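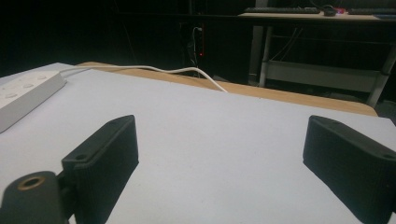

The extension lead is the least considered item on most worktables. It is bought late, laid wherever the cord will reach, and left there for the life of the table. Chairs get adjusted, lamps get moved, and the lead stays put. On a white top, a white power strip is easy to overlook: laid diagonally, with its cable wandering off to the right across the table, it takes up far more of the surface than its own width would suggest. The area on either side of a diagonal strip is hard to use for anything with square corners, and the area under a loose cable can't be used at all.

Chi-keung Shek has been fitting out benches and shared tables for small workshops long enough to have settled on a procedure. He begins with the loads. Every device that will be plugged in at the table is listed with its rated draw, and the total is compared with the rating printed on the strip and with the circuit behind the wall. A soldering station might draw 60 watts and a laptop supply 84. Neither is a concern. A heat gun is, and so is a space heater, and both belong in a wall receptacle. A second strip plugged into the first is ruled out whatever the total comes to.

The next question is whether the strip should be on the surface at all. There are three usual positions: on top of the table, along the back edge, and underneath.

On top is the most convenient and the least tidy. Plugs go in and out with one hand and every socket is in view. The costs are area and exposure. Liquids, metal filings and offcuts of wire all travel across a flat surface, and sockets that face upward will catch them. Shek permits this position for tables where the equipment changes several times a day, on the condition that the strip is parallel to an edge and that no drinks are kept on the same top.

The back edge suits most fixed desks. A strip mounted on its side, with the sockets facing the user, collects less debris and keeps the plugs clear of the working area. The clearance to check is behind the table. Where the cable leaves from the end of the strip, it needs room for a gentle bend before it drops, and a table pushed hard against a wall will pinch it. Shek leaves a gap the width of his hand.

Underneath is the cleanest arrangement and the one most often regretted. A tray such as the Flodard, which screws to the underside and holds a strip up to 600 millimeters long, removes the whole assembly from sight. It also means kneeling on the floor for every change of plug. The tray is a good choice for a monitor and a lamp that will remain connected for years, and a poor one for chargers. Anyone fitting it should measure the thickness of the top before choosing screws. The ones in the packet are too long for thin tops.

Bulky adapters complicate all three positions. A strip with its sockets in a single row will often lose every second one to the body of an adapter. Short extension tails solve this at the price of more cable. The Pristov strip spaces its sockets more widely at one end, and Shek orders it where three or more adapters are expected.

Cable routing follows the strip. The supply cable should leave the table by the shortest path to the nearest edge, then run down a leg, tied loosely at the top and the bottom. Ties of hook-and-loop tape can be reopened and don't bite into the jacket. Excess length is folded into a long, flat figure eight and hung; a tight coil under load retains heat. Where the cable has to cross the working surface, a low adhesive channel keeps it from drifting. Vītola sells one in white and one in gray. The adhesive needs a surface wiped with alcohol and left to dry, and it lifts from oiled wood after a few weeks.

Sit-stand frames add one more measurement. The cable has to reach with the top at full height, plus a margin, and the slack must not fall where the crossbar can trap it on the way down. Zokelier makes a hinged cable spine for the purpose. A length of braided sleeve fixed at both ends does the same work for less money.

Maintenance is short. Unplug the strip, brush out the sockets with a dry brush, check the jacket where it enters the housing, and feel each plug for a loose fit. Shek does this every November. Strips with a discolored socket or a cracked housing are discarded, and he cuts the plug off first so that they can't be taken back out of the bin and used.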